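March, evening

Finished the second pass on the walking times between Skemer station and the Escobedo offices. The leaflet gives 14 minutes for the trip. My own figure, door to door, is 20, and it has come out the same each morning this week, so I am treating it as settled. The leaflet time presumably assumes a steady pace and no waiting at roads. The waiting is where the minutes go.

I split the route into legs again. Station steps to the canal bridge is uphill and slow, but it varies very little. The bridge to Skatel Street depends on the bus queue, which fills the pavement before half past eight and has gone by nine. After Skatel Street the ground is flat and I can hold a normal pace until the last road.

Paced the middle leg at lunchtime. It came to 518 steps going out. I did not count coming back because I was carrying the box of hanging files, and I shorten my stride when I carry anything. To turn the steps into metres I need a proper stride length, which means finding the long tape. It was in the hall cupboard before the move.

The left boot is still rubbing at the heel. Changed to the thicker sock and laced one hole lower, which moved the pressure up the ankle and did nothing for the heel. The Wilard pair are better on hard ground but the sole has worn through its tread on the outer side. Resoling costs nearly what a new pair did. I will get through to the end of the month on these and decide then. Put wax on both pairs after supper and stood them on newspaper, well away from the radiator this time.

Rain gauge at 6 mm when I got in, emptied and put back on its post. The bracket has slipped round again. One of the two screws is the wrong thread and will not bite. Added a replacement to the list, along with lamp oil and string.

The notebook is a problem. Pencil smears on this paper and the ink pen stops when the cover is cold, so the morning entries are in two hands and hard to read back. I copied them out at the table and found one leg entered twice. Corrected total still gives the same answer, but the earlier sheets need checking in the same way. That will take an evening.

Tomorrow I will leave earlier, at ten to eight, and note the waits separately from the walking. If the wait at the last road is left out, the rest should sit close to the leaflet. Where the wait cannot be avoided it ought to be counted as part of the journey, and I shall write the times up on that basis.

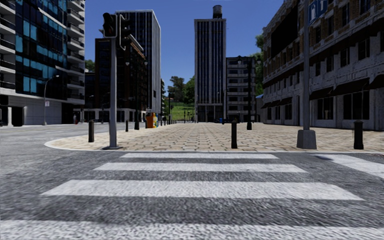

Two columns, then, one for moving and one for standing still, with the total at the foot of the page. Must rule the sheets tonight before I put the lamp out.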